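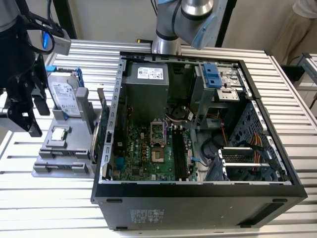

The practice PC, on its side with the lid off. Drive and CPU in the tray.

Thread on where the home strip-down cell has got to, as a few people asked after the last one.

The idea is simple enough. Two arms, one bench, one old desktop tower. The arms take the parts out and put them in a tray, then put them back in. I want to be able to leave it running while I make tea.

The bench is aluminium extrusion, bolted up as parallel rails. I had a sheet of MDF on top for the first month and got rid of it. With bare rails I can clamp anything anywhere, and dropped screws go straight through to the floor where I can find them with a magnet.

The black arm has the gripper and a camera up near the top of it. The silver and blue one comes in from the back of the case. Getting them to share the space without clouting each other took longer than all the rest of it put together.

What fixed it was dull. I split the case into zones and only one arm may be in a zone at a time. The other waits. It's slow but I've not had a collision since March.

Tray is printed, grey PLA. This is version four. The drive stands upright in its blue caddy so the jaws can come straight down on it, and the CPU has its own small recess in front. Earlier versions had the drive lying flat and the gripper could never get under the edge.

Numbers so far. 134 full attempts at drive out, drive in. 90 of them finished without me touching anything. Most of the failures are on the way back in, where the caddy goes in slightly skewed and jams on the cage.

The CPU is harder. Lifting the bracket on the socket is fine. Putting the chip back down is where I get nervous, as the pins are in the socket on this board and they bend if you look at them wrong. I only run that step when I'm sat next to it.

Parisa Sharifi suggested a softer pad on one jaw only, so the chip is pushed against a hard face and always ends up in the same place. Tried it on Thursday with a strip of silicone. Much better. Thank you Parisa.

Cables are still the worst part. The power leads flop across the board and never land in the same place twice, so the camera loses whatever is underneath. For now I move them by hand before each run. Yurii Antoniuk wants me to teach the second arm to hold them back – I will get to it.

Someone asked about the software. It's my own, I call it Iltemden, and it's 836 lines of Python that I'd be embarrassed to show anyone. It will go up once I've taken out the bits with my wifi password in.

Cost: the extrusion and fixings came to £602, which was more than I'd planned. The tower was free from a neighbour.

Next job is memory sticks. The clips at the ends of the slots need a push outwards and then a straight pull, so that's both arms in one zone and my nice rule goes out of the window. If anyone has done this with two arms, I'd like to hear how you handled the waiting.

Will post again when the first stick comes out.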